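Geltton Building Users' Group: Minutes of the Winter Meeting

Posted 15 February 2018 by Beril Sarıgül
4 min read

Present: representatives of Flusimis, Pryor and Wemov; B. Sarıgül (minutes). Apologies were received from the second-floor tenants.

1. Previous minutes

Accepted with one correction. Under item 3, "supply fan" should read "return fan."

2. Heating and ventilation

The return fan on the north side has been running with a worn belt. The landlord's contractor has quoted for a replacement belt and a new pulley. Wemov asked whether the work could be done outside office hours. The contractor charges a higher rate after 5 p.m., and the meeting agreed to daytime work with one day's notice to all tenants.

Pryor reported that the thermostat in the shared corridor reads high. It is mounted above the copier. Relocation to the opposite wall was approved.

Action: Sarıgül to confirm the date and circulate it.

3. Water damage, loading entrance

The stain on the ceiling panels has spread since the previous meeting. The roof drain over the entrance was cleared in September, and the leak is now thought to be at the flashing. Flusimis requested a written inspection report before any panels are replaced. Agreed. Panels to be left in place until then.

4. Shared costs

The reserve stands at $3,000 after payment of the elevator inspection. Pryor proposed that the cost of the corridor lighting be divided by floor area, as with cleaning. Wemov preferred equal shares, on the grounds that corridor use does not depend on office size. Vote: floor area, carried. Wemov asked that its objection be recorded.

5. Keys and access cards

The register lists 73 active cards. Several belong to people who have left. Each tenant is to return a marked-up list, after which unclaimed cards will be disabled. Replacement cards will be charged to the tenant.
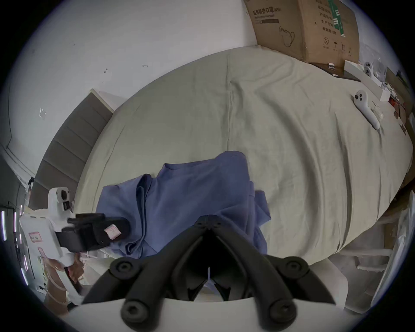
6. Parking and deliveries

The four spaces nearest the ramp remain reserved for deliveries until noon. Pallets are not to be left on the ramp overnight. Flusimis will move its recycling container to the rear fence.

7. Other business

The outside lamp by the bicycle rack is out again. To be added to the electrician's list.

Next meeting: date to be set once the roof report is received.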